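Small room, too many dishes

23 November 2019

Quick one tonight, I have 20 minutes before I need to be out the door.

So the kitchen at the new place is a hallway with a sink in it. No counter. One cupboard and the door sticks. I gave up on it by the second night and moved the crockery into the bedroom, which sounds worse than it is. Table against the side of the bed, cloth over it, bowls and a tray. Done. Bushra came by and said it looked like a bed and breakfast run by someone who forgot the walls. Fine with me.

The cloth is the white one with the orange lattice border. Had it for years, never had a table it suited. Washes at any temperature, doesn't show tea. If you're eating near bedding get a cloth you dont care about.

Bowls. I had way too many when I moved. Hemant took a box of them, Chiến took the chipped ones for his plants, and I kept the white ones because they go with everything and I can use them for soup, salad, keys, whatever. The big ones are the best thing I own. Everything else I could replace in an afternoon.

Tray is for carrying. Dirty stuff goes on the tray, tray goes down the hallway to the sink, clean stuff comes back on it. One trip if I stack right. I tried doing it without and it was five trips and a broken saucer.

Duvet - people keep asking. Green and white stripes with the big mustard flowers. It was on the clearance shelf at Nanau and no I don't think they have more. It's a bit loud next to the orange border and I have decided I like that. I don't iron it and I don't make the bed properly, I pull it up and go.

Window is the good part. Trees right outside. I put the light blue cloth across the lower half so I get the sky part and skip the neighbors, and the curtains stay as they came with the place. Would like to change them. In January maybe, when the deposit on the old apartment comes back - 413 I am still owed, if you're reading this, Skorkine.

The print with the row of houses is staying up. It was the first thing I hung and it is probly crooked.

Still to sort: a lamp, a hook for the dishtowel, somewhere for the big pan. Custódio says a shelf over the headboard. I say I'll hit my head on it. 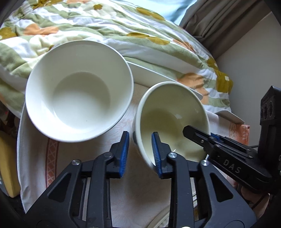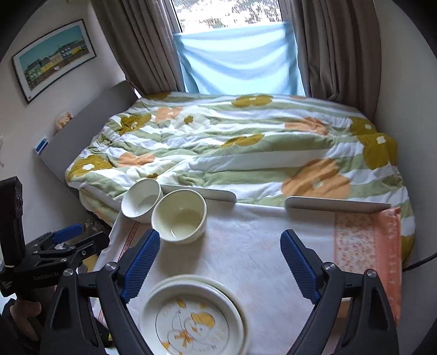 The crockery table at the side of the bed, flowery duvet behind.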